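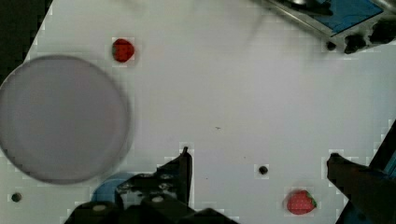 Strawberries on a white tabletop.

The school lunch break deserves protection

When the Emcombe district shortened its midday break in October, the change was presented as a timetabling matter. It should have been debated as a question of public health. Children who are hurried through a meal eat the quickest thing in the bag and leave the fruit for the bin.

The district's 1260 primary students are now allotted a period in which they must queue, wash their hands, eat and be back at their desks. The Plullora schools retained the longer break, and their parents' association has recommended that it be written into enrolment policy. This association supports that recommendation – and would extend it to the secondary years.

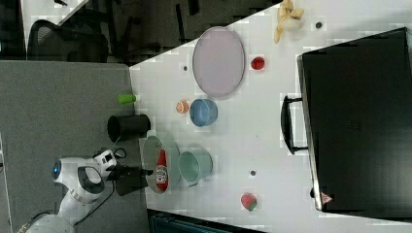
The cost of a longer day

Opponents point to supervision. The district puts the additional expense at $249 per school each week, a sum that warrants scrutiny but hardly settles the matter. Buses on the Tiwari route would leave later, and families with working parents would need reasonable notice. These are ordinary administrative difficulties, and other districts have managed them. 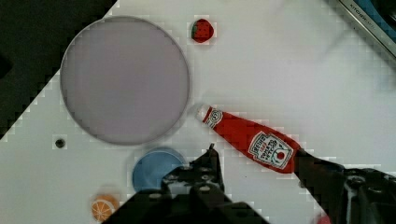

One parent in Dollulstead has written to us that her children would prefer to finish early and eat properly at home. That view is widely held in the smaller communities and should be heard. It does not, however, assist the students whose bus ride home is long, or those for whom lunch is the main meal of the day. The district should restore the break before the next school year begins.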